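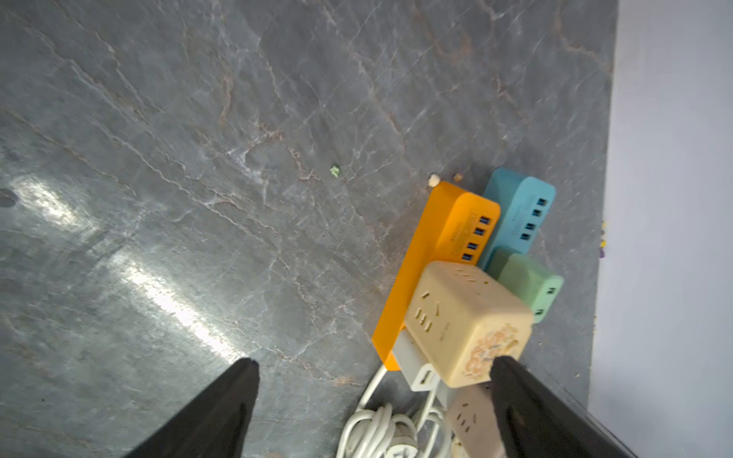

Power strips and chargers by the wall, ground floor. The orange one has four USB ports, as does the light blue one next to it.

Gourlay House Shared Rooms
Progress report to the Ditine Fund, small works grant
Period covered: January to the date of this report
Submitted 23 Aug 2023

1. Where we are

The grant was given for what our application called "a review and rationalization of portable electrical accessories in shared areas." We wrote that sentence to sound like people who deserved money. What we meant was that the house had too many power strips, that they had drifted into heaps along the walls, and that we wanted to sort them, get them tested, throw out the bad ones and put the good ones somewhere sensible.

The sorting is done in every room except two. The testing is done for everything that has been sorted. The throwing out has gone well and has been popular. The putting somewhere sensible is behind schedule, and most of this report is about that.

2. What we found

We had estimated 40 items in the application. We have tagged 97. The estimate was made by walking through the building and looking at outlets, and it turns out to be a poor way of finding things that aren't plugged in. A good many were in drawers. Several were inside a piano stool.

The collection has no common parentage. Over the years people have bought whatever the nearest store had on the day, so we own strips in orange, light blue and mint green, along with the grayish beige that all of them used to be. The colors have been more useful than we expected. Asking someone to bring back the orange one gets results. Asking for item 31 does not.

The cube sockets deserve a paragraph. They are the cream-colored blocks with outlets on several faces, and they take both two-pin and three-pin plugs, so visitors love them. They also don't hang on a hook, don't stack, and will sit on top of any other object in the room. One has a floral sticker on it in beige and pink, now rather worn. We asked at the residents' meeting whether the sticker marked ownership and got three claims, all sincere. It has been tagged as house property pending a settlement.

Chargers were not in the original scope. We included them anyway, since they live in the same heaps and it seemed perverse to lift one out, inspect what was under it and put it back.

3. Testing

Wastard Electrical carried out the testing over two visits. Of the 97 items, 22 failed or were withdrawn on advice. The commonest reasons were damaged cable near the plug, cracked casing, and a loose outlet. One strip passed every test but had been repaired at some point with parcel tape, and we withdrew it on grounds of taste.

All 22 have gone to the recycling point. We cut the plugs off first, following the contractor's advice, after an earlier clear-out in which two condemned strips came back into the building and were found running the coffee machine.

Test labels are now on everything that passed. They are small and green and come off if picked at, and they are being picked at. Wastard has offered a tougher label at no extra charge and we have said yes.

4. Storage

The plan was for a wall rack in each shared room, with a hook for every strip and a shallow tray for chargers. We ordered the racks from Monine in the spring. They arrived on time and in good condition, and the hooks were the wrong size. A Monine hook will take a coiled cable very nicely. It will not take a coiled cable with a power strip on the end, which slides off with some force, usually at night.

Monine has agreed to exchange the hooks for the deeper kind. We are told these are in production. In the meantime the racks are up, looking smart, and holding two umbrellas and a tote bag.

Until the hooks come, the agreed arrangement is that strips not in use stay together against the wall, away from the doors, with their cables coiled. The ground floor is following this more faithfully than the upper floors, where "against the wall" has been given a broad reading. The gray marble-patterned floor downstairs also shows every crumb, and anything gathered at the foot of a wall becomes a place the broom goes around. We have asked the cleaners to lift the strips and sweep underneath, and asked residents to stop eating toast there. The first request has been better received.

5. Use of USB ports

The Fund asked us to comment on whether strips with built-in USB ports reduce the number of separate chargers in circulation. Our answer so far is a cautious no. Residents like the ports, and use them, and then plug their own charger into the outlet beside them as well. The usual explanation is that their own charger is faster. We have no means of checking this and no wish to start.

For replacements, we would still choose strips with ports over plain ones. They get borrowed more, and the plain ones tend to end up in the piano stool.

6. Money

The grant was $1000. Testing came in slightly under the quote, because the contractor charged by the visit and had quoted on the assumption that we would be disorganized. The racks came in exactly on budget. Replacement strips have not yet been bought. We want to see how many the house really needs once the surplus is in one place, and our suspicion is that the number is small.

We would like permission to move what is left of the testing line into the replacements line. If the Fund would prefer it returned, we would ask to keep enough for a box of cable ties, preferably the reusable kind, as the current practice is to wrap the cable round and hope.

7. Problems and changes

The main delay is the hooks. The second is the two unsorted rooms. One is the music room, which is booked so heavily that we have been let in only to collect the contents of the stool. The other is the upstairs office, where the strips are plugged into other strips and the occupants have asked us not to touch anything until their own reporting deadline has passed. We have explained that this arrangement is the kind of thing the grant was intended to end. Wastard has explained it too, less politely. A date has been fixed and the office will be dealt with before anything else.

We have also dropped the sign-out sheet. It was introduced in good faith, with a pen on a string. The pen was borrowed, and later the string.

8. Next steps

Fit the deeper hooks when they arrive and move the ground floor strips onto them first.
Sort and test the upstairs office, then the music room.
Relabel everything with the tougher labels.
Settle the matter of the floral sticker.
Buy replacements, if any are needed, and send receipts with the final report.

We expect to finish the first two within six weeks of the hooks being delivered. Monine's last message gave the delivery date as "shortly," and we have written back asking for one with a number in it.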